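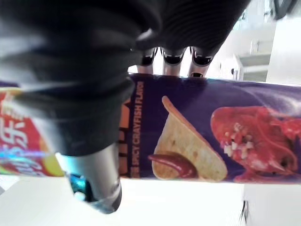

Snack canister

A snack canister, also called a snack can or chip can, is a tall, narrow cylindrical container used to sell and store stacked potato crisps and similar dry foods. It is most often made of wound paperboard with a lined interior, a metal base and a removable plastic lid. The form is found in grocery stores, vending areas and home pantries in many countries, and is sold in a wide range of flavors, among them salt, sour cream, barbecue, seaweed and spicy crayfish.

Construction

The body of a typical canister is formed by winding strips of paperboard around a metal rod, called a mandrel, and gluing them into a tube. An inner liner keeps out moisture and grease. The tube is cut to length, a metal end is rolled onto the bottom, and the open top is closed after filling with a peelable seal. A plastic lid snaps over the seal and allows the container to be closed again between servings.

Canisters are commonly sold in a short and a tall size. The short size is intended as a single serving, the tall size for sharing. Both usually have the same diameter, so that one lid fits either.

Labeling

The printed label wraps the full circumference of the body. Because the container is narrow, long names do not fit easily across the front, and many producers turn some of the text to run along the length of the can. Purple labels bearing the words "SPICY CRAYFISH FLAVOR" are one case in which the flavor name is set in small capitals. When such a can is laid on its side, the orientation of the lettering changes with it, a point taken into account in shelf and drawer storage.

Color is the main means of telling flavors apart at a distance. There is no common standard, and the same color may stand for different flavors from one producer to the next. The household guide Pantry Order by Isla Dunbar, issued by the Boker press, advises readers to sort canisters by the printed name and to use color only as a second check.

Spicy crayfish flavor

Spicy crayfish is a savory seasoning modeled on a Chinese dish of crayfish cooked with chili, garlic and Sichuan pepper. Snack versions are generally salty and moderately hot, with a slight sweetness. The seasoning may or may not contain shellfish, and persons with allergies are advised to read the ingredient list of each product.

Storage

Unopened canisters may be kept upright or on their sides in a cool, dry cupboard. Opened ones are usually stored upright with the lid pressed down fully. Horizontal storage saves height in shallow drawers, but a full-length can will roll unless it is held by a divider or a raised edge.

A pantry survey directed by Jasper Wouters for the Skiltosar housing association in March covered 257 households. It recorded that 44 of them kept canisters lying down, most often in drawers. In 19 households, empty canisters had been kept for other uses.

Reuse and disposal

Empty canisters are used to hold dry pasta, knitting needles, pencils and rolled paper. They are also common in school craft projects - as drums, banks and rocket bodies in particular.

Disposal is less simple. The combination of paperboard, liner, metal and plastic is difficult to separate, and local rules differ on whether the container belongs with paper, metal or general waste. Some producers have introduced a paper base in place of the metal one.

See also

Composite can
Food packaging
Potato crisp
Pantry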